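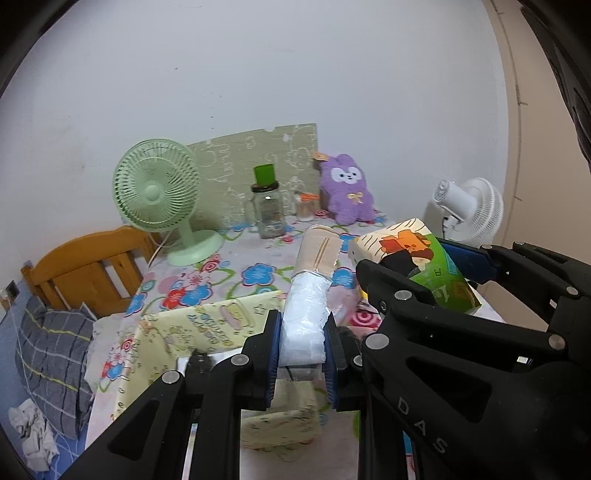
The hand-held gripper closed on the plastic-wrapped bundle, with the second one up against the cardboard box.

Review: a pair of hand-held grippers, after two terms with our robotics club
Posted April 2020 by Shabnam Awan

I promised several parents and at least one head of department that I would write this up properly, so I have made a large pot of tea and here goes. We are the after-school robotics club at Farcombe, ages eleven to sixteen, and for the past two terms our main project has been teaching an arm to tidy a bedroom. You would think a roomful of teenagers would be the last people on earth to choose tidying, but they voted for it by a mile, and Khurram Yousafzai (who teaches maths and runs the club with me) is still teasing them about it.

The grippers are what you use to show the computer how a job is done. You hold one in each hand, pick things up and put them down in the way you would like the arm to do it, and all of that gets recorded for the software to learn from. We bought ours as a pair through Prurneck, at £122 for the two with our club discount. I have bought far less useful things for more money!

So, what are they like to use? Very nice, on the whole. The body is black and has a good solid feel to it, with DAS in raised letters on the side and silver round caps on the linkage arms, which the younger ones like to fiddle with and should not. The blue rubber pads on the jaws are the best thing about them. Shiny plastic wrapping is a horrible thing to grab, all wrinkles and slither, and before these we had a home-made pair with bare jaws that dropped nearly everything. With the pads you can close on a wrapped bundle quite gently and it stays put. Boxes are good too, as long as you don't mind bringing the second hand in to steady them at an angle. Bedding is harder. A loosely folded blanket has no proper edge to take hold of, and on a flowery sheet our software had a dreadful time working out where one thing stopped and the next began. I don't blame the grippers for that – it is our code, and Sadia Khattak in Year 10 has made it her personal mission for the spring.

We keep a tally on the whiteboard (it is that sort of club). In our last full round before the regional heat we recorded 66 goes at clearing a bed, and 58 of them were clean enough to keep. With the home-made pair we were throwing away more than we kept, and I did worry that the quieter members would lose heart. They are now the ones asking to stay late.

Now for the grumbles. The handles are a bit big for smaller hands, and after twenty minutes our youngest members start to flag and their movements get sloppy. We swap over every ten minutes now and I would suggest you do the same from the start. The instructions are thin. Ehsan, who is fourteen, rewrote them for us on two sides of paper and they are a great deal better than the originals. I also wish spare pads were sold in twos, as you only ever seem to wear out the right hand.

We did borrow a set of the Komex ones from Fotis Vasilakis, who runs the club over at Afridi, to compare. They are lighter and kinder on the wrists, and if your group is all under twelve I would look at those first. Our lot found the jaws too springy for soft things, though, and handed them back without much of a fight.

Setting up takes us a quarter of an hour, most of it spent arguing about who goes first. Do practise on real clutter if you can. We spent half of the first term picking up wooden blocks, and got very good at wooden blocks, and then had to start more or less from scratch with jars and fans and soft toys and all the other things people have in bedrooms.

Would I buy them again? Yes, gladly. Four stars from me, and Khurram says four and a half but he has enormous hands. I will add a note in August about how the pads are wearing.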